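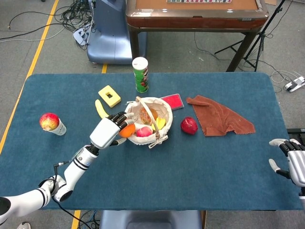 Sutdale Robotics Club — minutes, July

1. Grasp task. Arlo Oyelaran reported on the Burix arm. Of 200 logged attempts, 136 met the criterion. Round fruit remains the reference object, and the fingers close on the orange at the rim of the basket without changes to the grip table. The sponge block with the square hole is not yet scored.

2. Software. The Jolum build stays frozen until the regional entry is filed. Wendell Greenberg to merge the wrist limits — 5 degrees tighter than before.

3. Budget. Darko quote of $200 for spare fingertips approved.

Meeting closed 6:40 p.m.

Home | Minutes | Builds | Contact

12 shares | 2 comments

mkt_dad: Is the grip table posted anywhere?
Arlo O.: Under Builds, second file.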